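Can a machine clear the breakfast table yet?

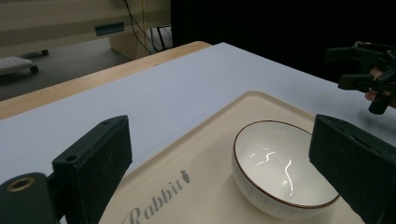
One bowl, one tray, two grippers.

skurnon_mattes
Posted Thursday, July 25, 2019
OK so my brother-in-law and I have been going back and forth on this since April. He says table clearing is basically solved and I'll have a machine doing it before my kid leaves for college. I say no way. Picking up the bowl, fine. But then the tray, the spoon, the sticky glass, the cat walking through the middle of it? What do you all think?

GrubeV
I'm with your brother-in-law, sort of. An empty bowl is easy. Open the fingers wide, come down on both sides, close. The arm on our packing line at Bunum does that kind of move all day long and I've had to reset it twice this month.

heike_e
Twice this month is twice more than my teenager needs resetting lol. And a packing line gets the same box every time! Look at that bowl, it's round and shiny inside with light bouncing all over it. Glossy stuff drove our camera system nuts at work. We ended up putting matte tape on everything.

GrubeV
Fair, but that was cameras from how long ago?

heike_e
Installed last year, Volker.

Aravind_R
I'd worry more about the tray. White table, cream tray, hardly any contrast except the Rabbit lettering and the little carrot. The brown rim on the bowl is a gift by comparison. I'd grab the bowl by that wall and leave the tray for a human.

skurnon_mattes
So you're saying I win?

Aravind_R
I'm saying half. Bowl yes, whole table no.

LottiH
Do you want it fast or do you want it cheap? My dishwasher cost me 1025 dollars and it still can't load itself. I'd pay that again tomorrow for something that just carries dishes from table to sink, even if it took 7 minutes a bowl. My wrists are shot.

GrubeV
7 minutes a bowl and you'd be eating lunch before breakfast was cleared.

LottiH
I'm retired, I've got time :)

heike_e
OK that one I can't argue with. Still wouldn't let it near my grandmother's cups.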